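Tag der offenen Tür bei Surnora in Hetevdale. Eintritt frei, Kaffee 2 Euro, das Versprechen groß: Roboter sollen alte Rechner zerlegen.
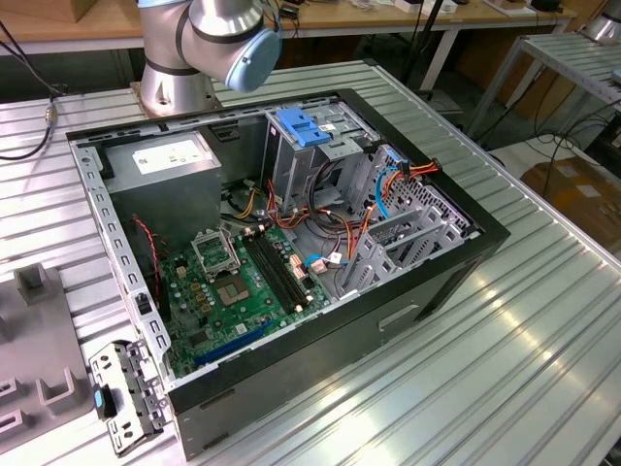 Offener PC auf dem Arbeitstisch bei Surnora

Projektleiter Vojtěch Čierny redet von 200 Geräten am Tag. Wie viele es heute sind, will er nicht sagen. »Wir lernen noch.« Das Projekt heißt Gashaw und läuft seit Dezember.
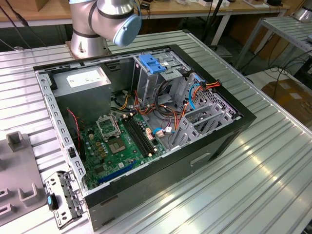 Lesezeit: 2 Min.

Ich frage, wer die Seitenwand abnimmt. Ein Mensch, sagt Čierny. Und wer den Prozessor? Auch ein Mensch, vorerst. 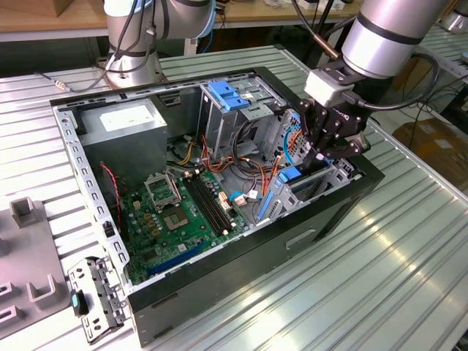 Bei Ukberg, wo man dasselbe von Hand macht, schafft eine geübte Kraft laut Firma 21 Rechner pro Schicht. Čierny kennt die Zahl. Er hält sie für schlagbar, ein Datum nennt er nicht.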